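Ticket 429: Skarnine box task, episodes dropping out at export
Project: Filix
Opened: March 3, 2026
Status: open, workaround in place 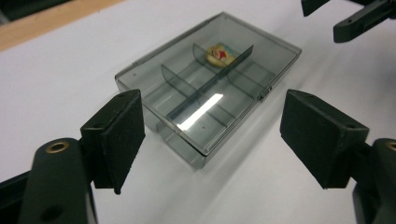 Exporter on Clodus rejects 28 episodes from the morning batch. Same error every time, "pose gap exceeds limit". Raw files play fine start to finish. Nothing wrong with the video that I can see.

Tried so far:

Re-ran export with the old config. Same 28.
Restarted Clodus, cleared the cache. Same.
Swapped cables on the left unit. No change, put the old one back.
Re-did calibration on both hand units. Took forever. New episodes still fail, maybe 1 in 10.

Update 11:40
Plotted tracking for a few bad ones. Pose jumps mid-episode, then comes back. Always when the gripper is low over the table. Plain white top, hardly any texture for the tracker to hold on to, plus glare off the box lid. My guess is it loses features and re-locks late. Good episodes start higher up and see more of the room.

Update 14:15
Taped printed markers round the edge of the white top, outside the work area. Recorded 13 episodes, box only, open and close the lid. All 13 exported. Then moved one lamp so teh streak on the lid is smaller. Did not test the lamp by itself, sorry.

Question for Moodley side: can the gap limit go up for the old batch or do we re-record? Target is 3000 by May and I dont want to throw out good grasps. Also does the change in the table (markers now in view) matter for training? Need a yes/no before the next session.

To do:
- tag the 28 as hold, do NOT delete
- add marker layout to setup sheet
- lamp test on its own
- check if the older pouch task has the same jumps

Leaving open.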